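# Granero Entryway Bench

Designed by Pirmin Frei for Fliraseo

The Granero is a solid oak bench for a hallway or mudroom. It has a flat seat, a lower shelf for shoes, and no drawers or doors. The seat is 80 cm long and is rated for 300 pounds, spread evenly. It ships flat in one box with the legs, shelf, seat, and hardware.

We sell it in two finishes. Avent is a clear oil that leaves the oak close to its natural color and darkens a little over the years. Blackburn is a dark stain under a satin topcoat. Blackburn hides scuffs from boots better, but a deep scratch will show the lighter wood. Avent can be sanded and oiled again at home with a rag.

## Details

- Seat and legs: solid white oak
- Shelf: oak slats, removable
- Length: 80 cm
- Load rating: 300 lb
- Feet: felt pads, replaceable
- Assembly: hex key included, screwdriver needed for the shelf
- Warranty: seven years on the frame, one year on the finish

## Assembly

Put the seat face down on a blanket. Fit all four legs with the bolts finger tight, then stand the bench up on a level floor before tightening anything. If it rocks, loosen the bolts, press down on the seat, and tighten them again. The shelf goes in last.

Check the bolts again after the first month. Oak moves a little when the heat comes on, and a leg that was snug in May can be loose by winter.

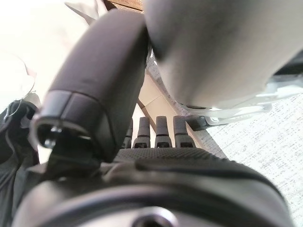 The shelf screws on the Granero go in below the surface of the wood so they don't catch on laces or bag straps. Drive them by hand and stop when the head is fully inside the hole. The small metal screw in the photo sits that way, down in its dark opening in the black tip. A head that stands proud of the slat usually means the pilot hole has sawdust in it. Back the screw out, clear the hole, and try again.

## Care

Wipe with a damp cloth and dry it right away. Don't leave wet shoes on the slats overnight without a tray. Avoid spray polish on the Avent finish, as it leaves a film that new oil won't soak through.

## Price and shipping

$800 in either finish. Replacement slats and felt pads are sold separately. Returns are accepted on unassembled benches in the original box.

Page updated Feb 7, 2026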